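Speaker notes: Deposit return and the small shop
Session for independent retailers, Funddale Chamber of Trade
Speaker: Sofia Pappas, Retail Support Office

Opening

Good morning. On behalf of the Retail Support Office I should like to thank the Chamber for its invitation and Ginette Roussel for arranging the hall. My remarks concern the deposit return pilot in Funddale and Illby, and in particular what it asks of shops with a single till and a small stockroom.

Members will have received the guidance note in May. I do not propose to read it out. I shall take the main duties in turn and leave time for questions.

(Check that the papers have reached the back rows before going on.)

Background to the pilot

The pilot was agreed between the two town councils after a long period of consultation. A total of 304 shops are registered. The majority are independent, and many had no earlier experience of taking back packaging of any kind.

The principle is a simple one. The customer pays a deposit at the point of sale and recovers it when the empty container is returned to any registered shop. The shop is then repaid by the scheme operator, Sotura, together with a handling fee.

What has proved less simple is the daily work. Shopkeepers have told us about queues at the counter, sticky floors and bags of empties left at the door before opening. These concerns are fair and have been recorded in full. I shall return to storage in a moment.

Which containers are covered

The pilot covers drinks cans and plastic bottles. Glass is outside its scope, as are cartons and pouches. Staff should be told plainly that a container must reach the counter whole, with its barcode readable. A crushed can may be refused, and the customer should be told why in a polite manner.

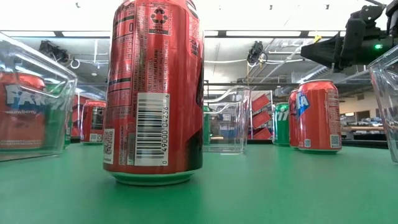
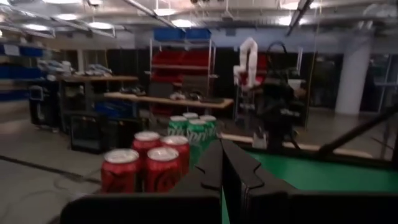
The handling fee

The fee is paid for each container accepted. It is the same for cans and for bottles. Payment is made monthly, on the basis of the shop's own return sheet, and Sotura may ask to inspect the sheets at any time during trading hours.

I would draw particular attention to section 3 of the guidance note. Several shops entered the deposit and the fee as one sum in the first month, and their payments were held back while the figures were corrected. The two amounts must be shown in separate columns.

(Pause. This point usually brings questions. Take no more than two, then move on.)

Storage and collection

Collections are carried out by Dimitrov, under contract to the operator. Shops are visited on a fixed round, and sacks must be sealed and labelled before the driver arrives. Drivers have been instructed not to wait while sacks are being filled.

Where a shop has no yard, the operator will supply a lidded bin for indoor use. Applications should be made on form 4. The Office recognises that some premises in the older part of Illby cannot take even the smaller bin — the stairs and passageways do not allow it — and in such cases a shared store may be approved. Two neighbouring shops may apply together.

Refusals and disputes

A shop may limit the number of containers it accepts from one customer in a single visit, provided that a notice is displayed at the entrance. It may not refuse a container on the ground that it was bought elsewhere. Complaints should be passed to the Office in writing, with the time of the visit and the name of the member of staff on duty.

Closing

Copies of the notice for display are on the table by the door, along with form 4. Ms Roussel will take the names of any shops wishing to receive a visit from an adviser. I am now happy to take questions from the floor.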